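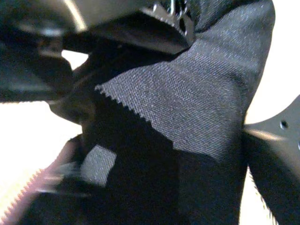 What does a finger-prick vitamin kit tell you? A pharmacist has her doubts

Seon-mi Seol keeps a Sikano home test kit on the shelf behind her counter, and it isn't for sale. She bought it with her own money so that when customers ask about it she can open the box and show them what they would be getting: a lancet, a card with circles for the blood, a bandage, a return envelope and a leaflet that folds out to the size of a place mat.

"Most of the leaflet is about how tired you might be," she says. "Very little of it is about the test."

I had come to see her after my own kit, a different one called Plukden, reported that my vitamin D was "suboptimal." I'd felt fine until I read that. The results page had a dial with a needle sitting in the orange part, and next to the dial was a button for ordering supplements. I asked her whether I should be worried.

"I'd want to know who drew the orange part," Seol says. "Your doctor's lab has a range. The company has a range too, and theirs has a zone in it with a word like suboptimal or fair. You can be inside the normal range and still be in the orange. Then you press the button."

She isn't against testing. She has sent people to get their iron checked, and a few of them turned out to be badly short of it. What bothers her is testing with no question behind it. If someone is exhausted, short of breath and losing hair, a blood test means something, and so does the conversation that goes with it. If someone is mildly curious, she thinks they're likely to end up with a number they can't do much with except buy something.

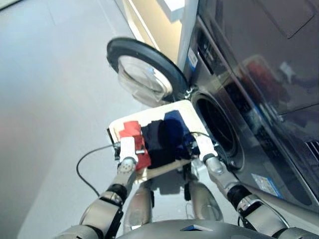

Laundry on a tray, in front of the open washer.

The number itself can be shaky, too. Seol persuaded a colleague, Janaka Fakir, to send off two Sikano samples taken the same morning from two fingers of the same hand, under different names. One came back comfortably normal for ferritin, the protein that stores iron. The other was flagged as low.

"That's one man and two fingers, so I'm not going to publish it," she says. "But he got a reassuring email and a frightening email on the same afternoon. Which one is he supposed to believe?"

Squeezing the finger hard can dilute the drop with fluid from the tissue. The card can sit in a hot mailbox. Somebody who has just taken a supplement may get a different answer from the one they'd have gotten before breakfast. The leaflet mentions the first of these, in small type, on the side most people won't unfold.

I put some of this to Dae-han Gil, who handles customer education at Sikano. He was friendly and quick to reply. The cards are checked on arrival, he says, and spoiled ones are replaced free of charge. He also pointed me to what the company calls its wellness study.

"We followed 900 customers for 12 weeks, and the large majority told us they had more energy," Gil says. "They felt in control of their health. I think that counts for a lot."

I asked what the customers had been compared with. He said they'd been compared with how they felt at the start. I asked if there had been a group who got no kit, or a group who got the kit and no supplements. There hadn't. I asked how many had dropped out along the way, and he offered to look into it. That figure hadn't reached me by the time I wrote this up.

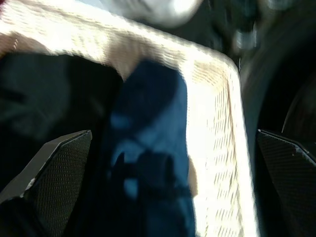 Gripper fingers, open.

Seol laughs when I read her the exchange – she has heard a version of it before, from a Yoon sales rep who wanted counter space for a magnesium strip.

"People buy these things when they feel at their worst," she says. "Give it 12 weeks and a lot of them would feel better with a glass of water. I'd like to see the ones who got the water."

She's harder on her own trade than I expected. Pharmacies sell a great many bottles to people who don't need them, hers included, and she admits the margins on supplements help keep the lights on. She won't stock the kits, but she does stock what the kits tell people to buy.

"I know how that looks," she says. "If you come in and ask me, I'll talk you out of half of it. If you just walk up and pay, I'm not going to wrestle you for it."

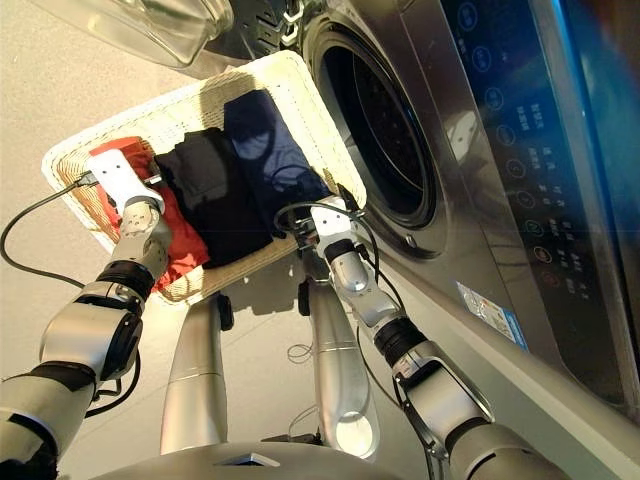
3 min read

So what would she have people do? Start by writing down what's wrong and how long it has gone on, she says, and take that to a doctor before taking anything else. Bring the bottles from the kitchen cupboard as well, all of them. She has met customers who were getting the same vitamin from three products and had no idea, and vitamin D is one you can overdo.

If you've already bought a kit, she'd follow the instructions to the letter, keep the printout and treat a flagged result as a reason to get a proper blood draw. She would leave the supplement button alone until that comes back. And she'd check the account settings, as both Sikano and Plukden had signed me and Fakir up for repeat kits by way of a box that was already ticked.

I canceled mine while I was standing at her counter. It took three screens, and the last of them showed me the dial again.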